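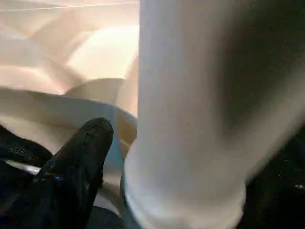 The big white one, up close, with a little light blue showing.

Hello and welcome to the white shelf page! I've been promising this gallery since May, and a few of you have been very patient with me (Éabha Moriarty, I'm looking at you, and thank you for the three reminder emails). It's the start of what I hope will be a nice long page about the pale things I've collected over the years — white, off-white, cream, that soft chalky gray that turns almost lavender at dinnertime — and how they're finally getting a proper home in the back room.

I'm starting with this one mostly for the color. Look how many whites there are in a thing you'd call "white" if somebody asked you quickly! There's a pale creamy line down the left side, then the plain off-white of the body, then a darker gray slanting across the upper right, and the rounded end at the bottom is the brightest part of all. I love a matte finish for exactly this. Shiny white gives you a glare and a reflection of your own kitchen, and matte white gives you all those in-between shades for free. It's a bit soft-focus, which I don't mind one bit, it suits it.

The light blue deserves a word too. It's only a narrow strip, but I've become a total convert to light blue with white. For years I put pale things against dark wood, like all the magazines say, and it always looked to me like a row of teeth. Blue lets them calm down. I've bought a can of Flurnari paint for the wall behind the shelf in a shade that's a touch grayer than I would have picked on my own, and Han-gyeol Yeo talked me into it over lunch by holding the swatch up against a saucer, a napkin and finally her own sleeve. She was right. I've done one coat so far and it's streaky near the outlet, but you can already see where it's going.

The back room, for anyone who hasn't been over: it's the long skinny one past the laundry, with the window at the wrong end. It used to hold the ironing board, two suitcases and every lampshade I've ever regretted. All of that is gone now, apart from the suitcases. The light comes in low and sideways in the afternoon, and anything round or curved looks wonderful in it, and anything flat looks like a sheet of paper. So curved things get the good spots and the plates will have to go up top. Sorry, plates.

The shelf itself is a Neagu, the long version, secondhand. It came with one bracket missing and a sticker on the underside that took me an entire evening and half a bottle of cooking oil. Putting it up was fine until I realized I'd measured from the baseboard on one side and from the floor on the other. There are now some extra holes, which the Flurnari will be covering up nicely, thank you very much!

A few things that should be joining the page once they're unwrapped:

The Ostina pitchers, which are cream with a hint of green and have been in newspaper since the last move. I remember them as much bigger than they probably are.

My grandmother's sugar bowl. No lid. There was a lid when I was a kid, and my brother and I have different stories about what became of it.

An Olero candle stand I got for next to nothing and then carried home on the bus in my lap. It's tall and a little wobbly and I keep moving it from room to room like a houseguest.

The eggcups, if I can bear to sort them. Some are really more yellow than white, and I may have to be strict.

People have asked what order things will go in, and I've tried a few. Tall to short looked like a bar chart. Warm to cool was lovely in the morning and made no sense at all by lamplight. Right now I'm leaning toward big shapes first with plenty of air between them and the little things tucked in later on, wherever there's a gap. Nothing matching next to its match. I tried it on the dining table with what I had out and kept walking past just to look at it — always a good sign in this house.

On cleaning, as it comes up every time I mention white anything: a soft dry brush for dust, the kind you'd use for blush, and a barely damp cloth if that doesn't do it. I stay away from the scrubby side of the sponge on matte pieces. I learned that on a butter dish, and it still has a shiny patch the size of a thumb.

The page counter says 3,068 visits across the whole site, and I was excited enough about passing 3,000 that I made a cake (lemon, sunk in the middle, eaten anyway). If you have a favorite pale thing at home, write and tell me about it! Éabha has already sent a long letter about her soup tureen and I want to hear more like it.

Page started November 4, 2020. Second coat of blue goes on as soon as I find the good roller.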